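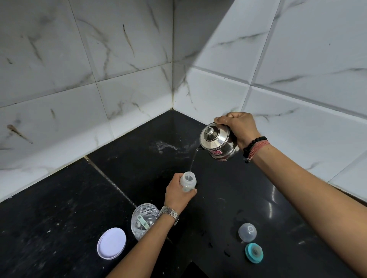
Water poured from a steel kettle into a baby bottle.

Show the gauges, then draw the map

A smooth rainfall map looks finished. Readers should be able to tell which parts of it were measured and which were filled in by software.
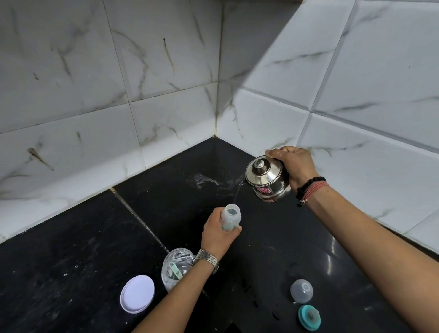

Opinion | Kustcombe Review | Staff writer | 2026-07-15

Last November the county put its new rainfall map online. It was built by Skenelico, and it covers everything from the coast at Kustcombe to the hills behind Zurkdale. The colors run from pale green to dark blue and the whole thing updates every few minutes. You can drag it, zoom it and play back the last two days. People liked it right away and so did I.

I still like it. I use it most mornings. But I think it should be changed, and I think the change is small enough that it could be done before the next wet season.

The map draws on 82 rain gauges. Most of them are in the valley, where the roads and pumping stations are. Above Zurkdale there are two, and both are on the east side of the ridge. Everything on the west side is estimated from those two and from whatever the valley is reporting. The software takes the readings and spreads them across the gaps until there are no gaps left to see. The color over the west side is as solid as the color over downtown Kustcombe, which has a gauge every few blocks.

There is nothing wrong with estimating. All maps of this kind do it, and the method Skenelico uses is a common one that you can read up on in any textbook. My complaint is with the drawing. A person who opens the map sees one even surface and has no way of knowing that part of it rests on good evidence and part of it rests on very little. The gauge locations are in a file you can download from the help page. It took me a while to find it, and I was looking for it.

I used to make maps for a living, mostly of soil and drainage, and I know how this happens. You put the points on first because you need them to check your work. Then someone senior looks at it and says it's cluttered. You take the points off, and the map does look better. By the time it goes out the door the points have been gone so long that you've stopped thinking about them. 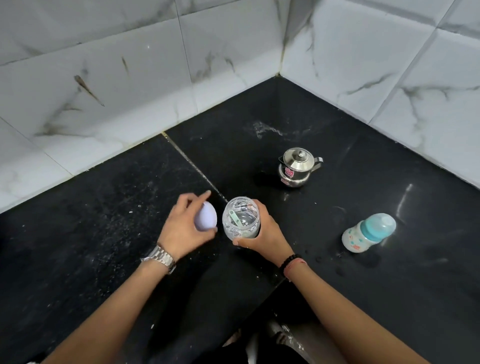
The usual answer is that the public doesn't want detail. I don't believe this. People who check a rain map are deciding whether to move the car, or whether to drive the ridge road or go the long way. They are already weighing one thing against another. A farmer on the west side knows very well when the map says light rain and his ditch says something else. If he could see that the nearest gauge was on the other side of the hill, he would know how far to trust the map next time. As it is, he just decides the map is bad and quits looking at it.

Kinsella, the next county over, has an older map and frankly an ugly one. It plots a dot for each gauge with a number beside it. Where there aren't any gauges it leaves the background gray. The menus are hard to use on a phone. Yet when I want to know what fell in a particular place I find I trust it more, and I have started to check it for the strip along the county line where the two maps overlap. They don't always agree. One wet evening they differed by more than 965 acres' worth of dark blue, all of it over pasture that has no gauge on our side.

So here's what I'd ask for. Put the gauges on the map by default, as small dots, with a switch to hide them for anyone who finds them in the way. Fade the color as you get farther from a reading. The west side would end up looking washed out, and it should. When a gauge stops reporting, leave the dot there and mark it - don't quietly drop it and let the neighbors cover for it.

The playback needs attention too. At the moment it glides from one reading to the next, and the in-between pictures are made up by the software to keep the motion smooth. It gives the impression that a storm was tracked across the valley minute by minute. Most of the gauges report every quarter hour. I would rather have the jumps. If the county wants to keep the glide because people enjoy it, then put the time of the last real reading in the corner and let it tick over only when a new one comes in.

I have heard it said that fading the color will draw attention to how few gauges there are in the hills, and that there is no money for more. Both may be true. But the budget can't be argued over properly while the map hides the shortage. The ridge road floods, and the people who use it pay the same taxes as the people downtown with a gauge on every other roof.

Skenelico's contract has a review built into it, and comments go through the form at the bottom of the map page. Mine is in. It asks for the dots first, and the rest when they can get to it.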